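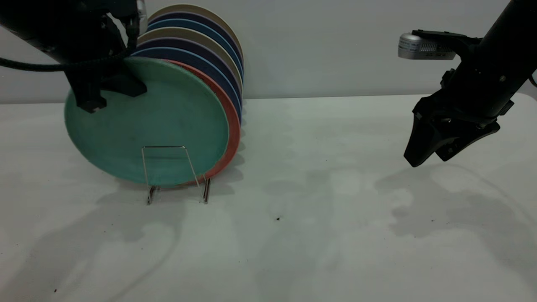 Workshop | Makers at Home

Siwan Phillips built her first robot arm in a garage in Eswood and moved the project to the Prundham shared workshop in November, when she ran out of bench. The build now has two black arms over a white table, and the job is dishes. One gripper presses against the green plate at the front of a wire rack while the other arm hangs clear on the right. Parts cost her 38 dollars a joint, plus a secondhand power supply.

Plates are hard. The rims sit close together, and a finger that comes in too wide catches the next one back.

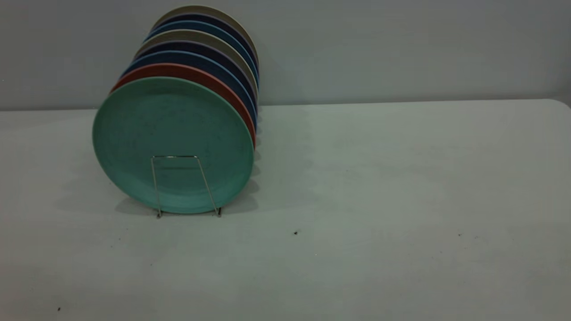 Plates in the wire rack, green at the front.

Phillips runs her tests on Saturday mornings. She logged 98 tries with the first set of fingers, then printed a narrower pair and started the log over. 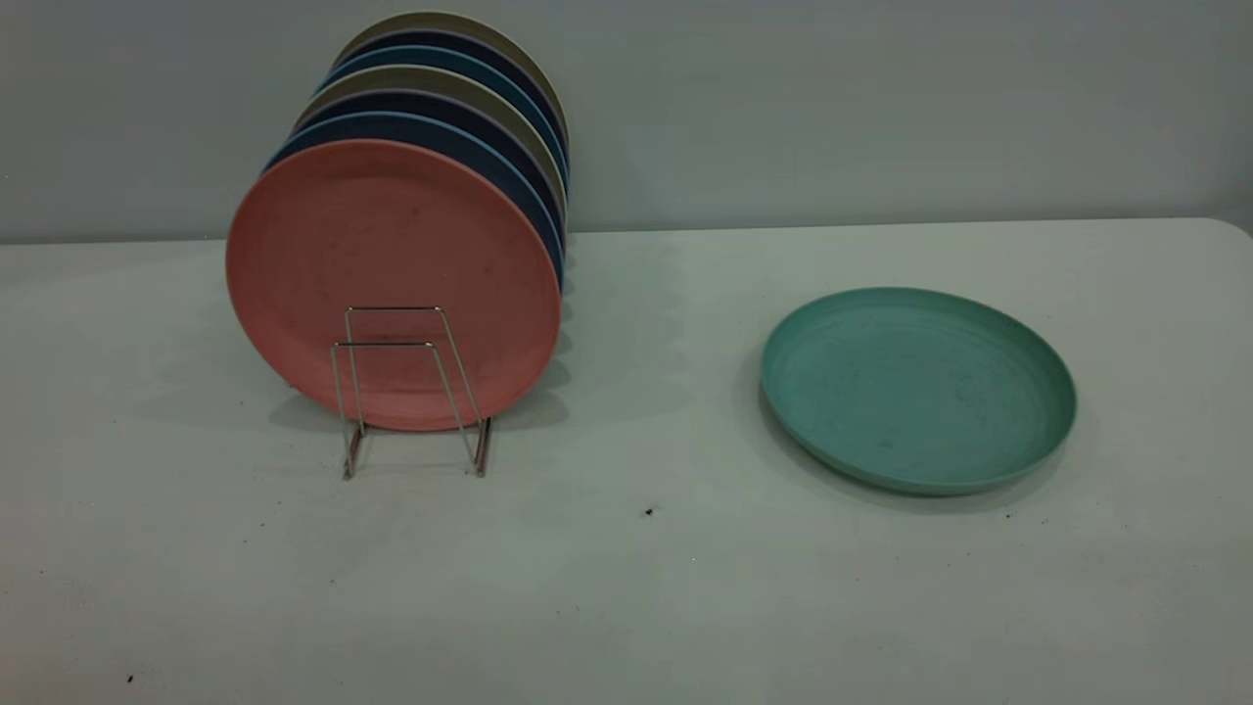 The new fingers are stiffer and take two screws each. She wants to rewrite the wrist code next, and after that she plans to try bowls.

Related
Rorkar motor drivers on the bench
A weekend at the Alarcón tool library
Cable routing for small arms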